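Home Blog Writing Tips Fantasy Drafting Contact

How to Write a Homecoming Scene (When Your Hero Has Been Gone for Ages)

I have started the same chapter five times this month. My exile, Radonjić, comes back over the hill to Bredis after years at sea, he looks down at the rooftops, and then... he looks at the rooftops some more. He has Feelings. The wind does something to his cloak. I love him dearly and I was bored out of my mind!

So I pulled the chapter apart, and what follows is how I put it back together. It's my method for fantasy, but I can't see why it wouldn't work for a sailor or a soldier or a kid back from college.

Step 1: Write the list he carries

Before you write a word of the scene, write down what your character thinks is waiting. Do it in their voice and do it fast. Radonjić's list had the ferry bell, his aunt's bad soup, the blue door and a girl called Gidard who once threw a boot at him. (Gidard is the best thing in the book and I didn't plan her at all.)

Keep it messy. If everything on the list is beautiful, go back and add something annoying, like a neighbor's goat or a step that always tripped him.

Step 2: Break one thing on the list

Just one! My third version had the ferry gone, the aunt dead, the door painted over and the goat, I don't know, cursed. It read like a police report. Now the only change is that the ferry bell has a different note. He hears it from the hill and he stops walking. I got more out of that bell than I ever got out of the dead aunt, so the aunt lives, and she's still making soup.

Pick something small enough that a stranger wouldn't notice. Then let your hero notice it before he's ready to.

Step 3: Cut the view

I know. I KNOW. You worked hard on the harbor. But go through your opening and count the words before anybody does anything. I allow myself 100 now, and then a person or an animal has to get in the way. In Vornport, where the second half of my book happens, I had a whole page of gulls and towers before the first line of speech, and I kept a tower and one gull.

If you can't bear to delete it, save it in another file. You can feed it back in later, a line here and there, when he's walking to the market and we already care where he's going.
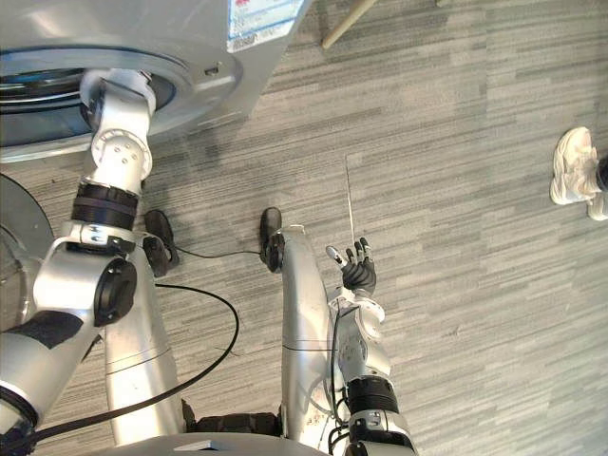
Despina Delić: I tried the word limit on my returning queen and it hurt, but my trouble is the family. Everyone she meets at the gate explains who they are and how long she's been away. How do you get around that?

Oh, the gate speeches! I had a beauty. "Brother, it has been eight winters since you sailed against our father's wishes." Please picture your own brother saying this to you in the driveway.

Step 4: Let them talk about the wrong thing

People who haven't seen each other in a long time are awkward. They talk about the road, or if you've eaten. So give the person at the gate a job they were already doing and make the hero interrupt it. Gidard is gutting fish when Radonjić turns up, and the first thing she says is that he's standing in her light. They argue over where he should stand. She doesn't say his name until the end of the scene, and when she does the knife slips a little – that's all the reader gets, and my writing group went quiet at it, which never happens.

For your queen, Despina, I'd try a guard who is too new to know her face. She has to say who she is out loud, maybe twice, and she can be cross about it. There goes your explaining, and it comes out as a quarrel.

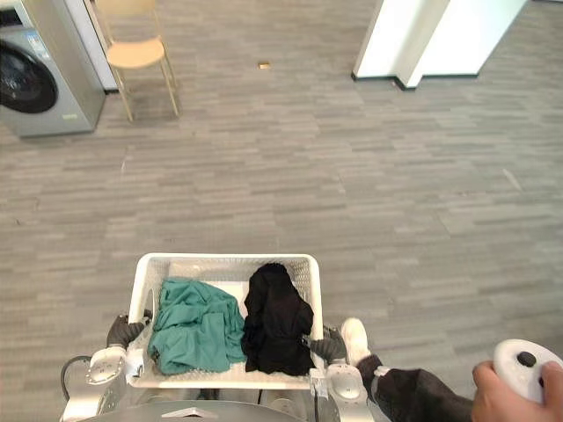
Laundry basket with a teal-green cloth and a black garment inside.

Step 5: Stop before he's comfortable

My first drafts all ended with him in bed, thinking. Don't put him to bed! End while something is still undecided. Is he staying for supper? Has he told her about the ship? I stop mine on the aunt setting out a bowl and not saying who it's for.

When you've got a draft, leave it alone overnight, then read it aloud at 8 in the morning before you've had time to get fond of it again. Mark any line where you'd skip ahead if it were somebody else's book. I marked over half of my first page – ouch – and most of what I'd marked was wind.

Next time I'm going to try the opposite, the leaving scene, and I still haven't worked out what to do about the goat.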